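Section 4: Hanging the big blue gear

Okay, the frame is up, the backdrop is hung, and you've had a glass of water. Now for the part I like best! The large blue spur gear is the piece everybody looks at first when they walk up to a Pudley gear wall, so I always do it before the small ones. (If you skipped Section 3 and your frame still wobbles, go back. I'll wait.)

What you need: the blue gear, one short axle, two washers, the lock collar, the little hex key from bag 4, and a soft cloth.

1. Wipe the gear teeth with the cloth. Plastic gears pick up lint in the box like you wouldn't believe.

2. Find the slot in the aluminum upright that faces you. Slide the axle block into it from the top and let it down slowly to the height you marked in Section 2.

3. Snug the block with the hex key, just enough that it stays put when you let go. You'll be moving it again in a minute, so don't crank on it.

4. Put one washer on the axle.

Note: The washers are thin and like to stick together. I once built a whole wall with doubled washers and spent an evening wondering why nothing lined up.

5. Bring the gear up to the upright with the flat side of the hub toward the metal. Keep it square to the axle — if you come in at an angle, the bore catches and you end up pushing harder than you should.

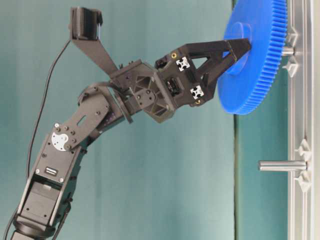 6. Ease the gear onto the axle until the hub touches the washer. Add the second washer, then the lock collar, and leave the collar a hair loose.

7. Spin the gear with one finger. You want it to coast a little and stop by itself. If it drags, back the collar off a touch and try again.

8. Tighten the collar, then go back and tighten the axle block for real.

Caution: Keep fingers, sleeves and long hair out of the teeth once a second gear is on the wall. Even turning by hand it can give you a nasty pinch.

Caution: Please don't oil the plastic gears. Oil gathers dust, and the dust turns into a gray paste that is no fun to scrub out. The dry wax stick in the Smadi parts kit works fine on the axle.

If the gear still rubs against the upright after all that, check that the block is seated flat in its slot. Mine was crooked for most of September before I noticed!

Leave the crank off for now. It goes on in Section 5, after the small gears.

— Shadi Yammine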